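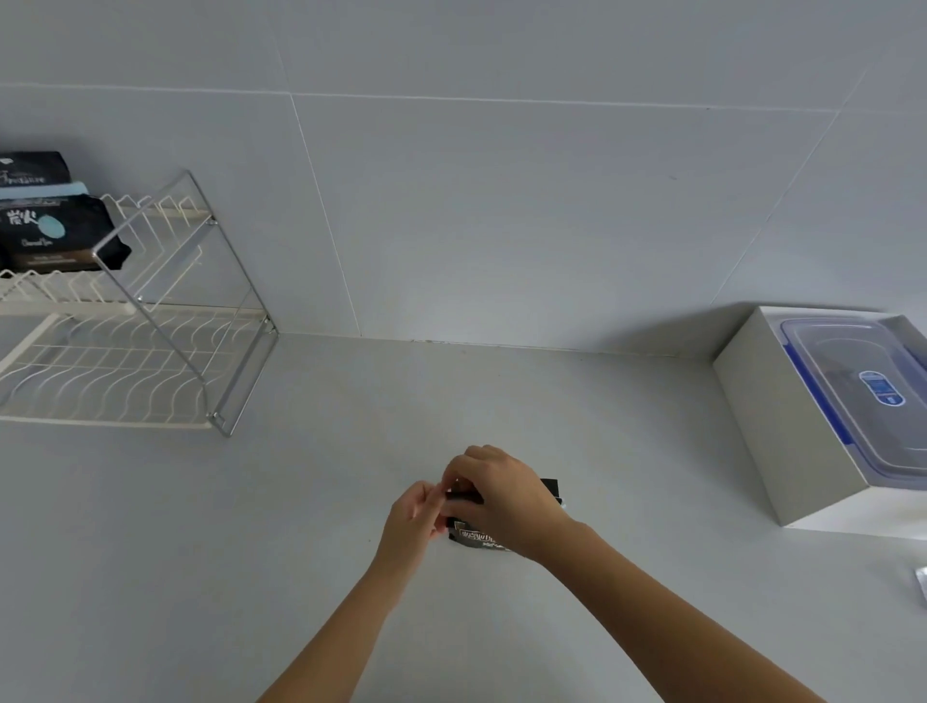
Dish rack on the white worktop

kerbside_tom
Has anyone got the latest junction drawings for the Stistholm cycle route? The January set shows the track dropping to carriageway level at the Zurness Road crossing, with 900 mm between the kerb and the signal pole. I want to put that in our group's response.

Drulberg
900 is the clearance to the pole base. The usable width is on sheet 6. Check it before you quote anything.

kerbside_tom
Sheet 6 gives the same figure.

Drulberg
Then sheet 6 has been revised. My copy has the pole set back behind the footway.

pannier_rat
Either way I would leave widths out of it. We collected 2942 signatures for a continuous track, and an argument over one pole lets them answer the pole and ignore the rest.

kerbside_tom
Disagree. Officers have to reply to specific technical points. They can note a petition and move on. Last time we sent a general letter and got two lines back.

pannier_rat
Last time there was no petition. Councillors vote on this, officers don't.

wetbrakes
Send two documents. Petition with a one-page cover to councillors, technical comments to the highways team. The Assunção Street group did that and got 3 side road crossings raised to footway level.

Drulberg
They got two. The third was already in the scheme.

wetbrakes
Fair enough, two.

kerbside_tom
I'll draft the technical part tonight. Drulberg, can you post the revision letter from your sheet 6? Mine is C.

Drulberg
Mine is B, so yours is the later one. Use 900.

pannier_rat
Still think it's the wrong emphasis, but I'll do the cover page. Comments close Wednesday at noon.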